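Kunbridge Community Bread Week Returns in September

Reading time: 1 min

KUNBRIDGE: Bread Week is back, and it's bigger than ever! For seven days in September, home bakers from Kunbridge and Mesmont will share starters, swap recipes and bake side by side at the old Caldeira mill.

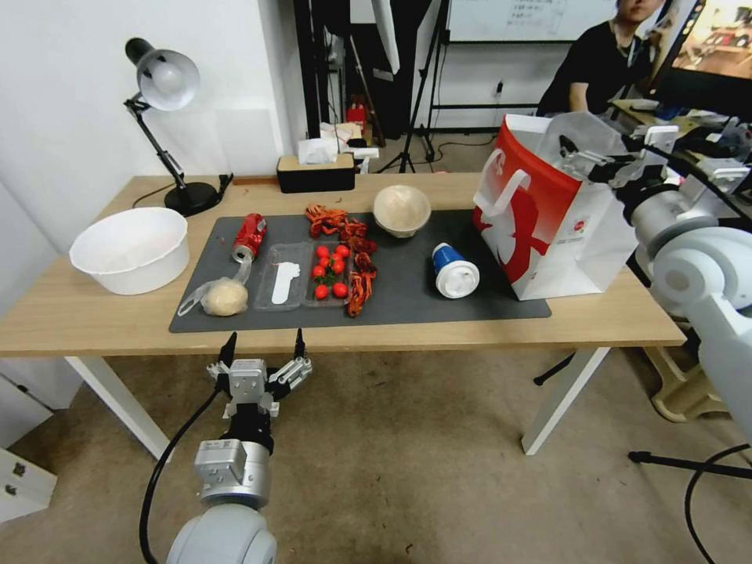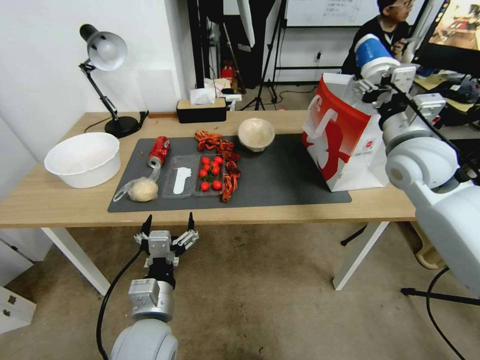 Dough tied up in clear plastic, on the table with a red soda can.

Last year 524 loaves came out of the mill's ovens, and we're hoping to pass 544 this time. There will be 12 free classes, from plain white sandwich bread to a slow rye that takes two days (bring a jar, you'll want some of the starter). Beginners are very welcome, and so are kids with an adult.

New this year is the Stotuvus Table, a long supper on Sunday with seats for around 300 people. Soup is provided and the bread is whatever we've all baked. Last year's cardamom braids were gone in minutes, so we've begged for more!

Class sign-up opens at the Kunbridge library desk at 9 a.m. on the first day of the month. Supper seats are free, but please reserve so we make enough soup.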